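Home > Student Organizations > Event Guides > Setting Up an Exhibit, Table or Display

Practical Tips for Tabling and Outdoor Displays

Prepared by the Office of Student Engagement, Gallagher College

Registered student organizations may reserve space on the Cinis Walk and in the lobby of Strickland Hall for information tables, exhibits and temporary displays. Reservations are granted in the order received and without regard to the viewpoint of the sponsoring group. The tips on this page concern the practical side of a display: how to build it, keep it standing, protect it overnight and take it down again. Questions about the content of a display should be read together with the Policy on Expression and Assembly, which governs wherever this page and the policy differ.

Before you reserve

Decide first whether you are planning a table or an exhibit. A table is staffed at all times by at least one member of the sponsoring organization and is removed at the end of the day. An exhibit may stand without staff and may remain in place overnight. The reservation form asks which you intend, and the answer determines where you will be placed.

Measure your materials. Spaces on the Walk are 13 feet wide, and a display that extends past its space will be asked to move back. Groups often forget to count the feet of a freestanding panel, which can add a good deal to the width.

Two organizations with opposing views may reserve neighboring spaces. The College does not separate them as a matter of course. If your group would like more distance, request it when you reserve, and the office will try to arrange it where the calendar permits.

Signs and lettering

Paint or print lettering large enough to be read from the far side of the path. Dark letters on a pale ground hold up best in late afternoon light. If you are painting by hand, rule pencil lines first and sketch the full message before opening the paint. Most crowded signs are the result of starting at the left and hoping.

Foam board bends in damp air. For any display that will be out for more than one day, corrugated plastic is a better choice, and it can be wiped clean. Seal paper posters with clear packing tape along all four edges, front and back, before attaching them to a panel.

Every sign must carry the name of the sponsoring organization. Place it in the lower right corner, where visitors and staff are accustomed to looking for it.

Keeping a display upright

Wind is the usual cause of damage on the Walk — more so than any act of vandalism. Weigh down each leg of a canopy or frame separately. Sandbags may be borrowed from the equipment desk. Buckets of water are acceptable on grass but not on the brick, where a spill freezes quickly in December.

Cut small half-moon flaps in fabric banners to let air pass through. Tie banners with cord that has a little stretch, and use a knot that can be undone with gloves on. Stakes may be used only in the grass and only after the grounds office has marked the irrigation lines.

Do not attach anything to trees, light poles or the bronze plaques. Painter's tape may be used on interior glass. Duct tape may not be used on any College surface.

Leaving an exhibit overnight

Photograph the exhibit from each side before you leave it, and again when you return. The photographs need not be elaborate. They establish the condition of the display at a known time, and the Dean's staff will ask for them if you report damage.

If an exhibit has been defaced or taken apart, please leave the pieces where they are until Campus Safety has seen them. Cover them with a tarp if it is raining. Campus Safety can be reached from any campus phone at extension 1584. You may rebuild the exhibit as soon as the officer has finished, and the days lost will be added to your reservation at your request.

Members are advised not to confront a person they believe to be damaging a display. Note the time, the direction in which the person left and anything that was said. Taking down or covering another group's display is a violation of the Student Code — whatever the content of the display may be.

Sound and power

Amplified sound is permitted on the Walk from noon to 1 p.m. Speakers should face the library lawn and away from the classroom buildings. Test the volume by standing at the steps of Strickland Hall. If you can follow every word from there, lower it.

Outdoor outlets are located at the base of every second lamp. Use only cords marked for outdoor use, and keep connections off the ground. Tape or cover any cord that crosses a walkway. Cords borrowed from the equipment desk should be coiled loosely before they are returned, never wound tightly around the hand and elbow, which twists the wire inside.
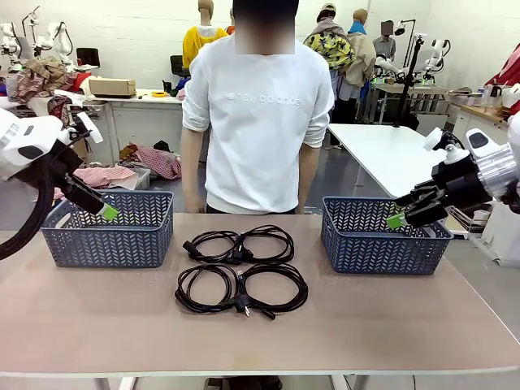 Handing out printed material

Flyers may be offered to anyone passing by. Stand beside the table and not in front of it, so that those who do not wish to stop can pass freely. Hold out a single flyer at waist height. If a person declines, thank the person and move on.

Print fewer copies than you think you need. An organization that orders 2000 flyers for one afternoon will generally carry most of them home. A stack held down with a flat stone or a binder clip will survive a breeze. Collect discarded flyers from the ground within your space every hour.

Cleaning up

Tables must be cleared by 6 p.m. Exhibits must be removed by 10 a.m. on the morning after the last reserved day. Sidewalk chalk is removed by the group that applied it, using water and a stiff broom. Spray chalk is not permitted, as it stains the brick.

Marker on a laminate table can usually be lifted with rubbing alcohol on a soft cloth. Tape residue comes away with a little cooking oil, followed by dish soap and warm water. Please do not scrape tables with a blade.

Contacts

Reservations: Mei Schumacher, Office of Student Engagement, Room 42, Strickland Hall
Equipment desk: Amos Tran, lower level, Strickland Hall
Policy questions and appeals: Verna Ruiz-Ortega, Office of the Dean of Students

Appeals of a denied or shortened reservation should be made in writing and should state the space, the dates and the decision being appealed. The Dean's office replies in writing.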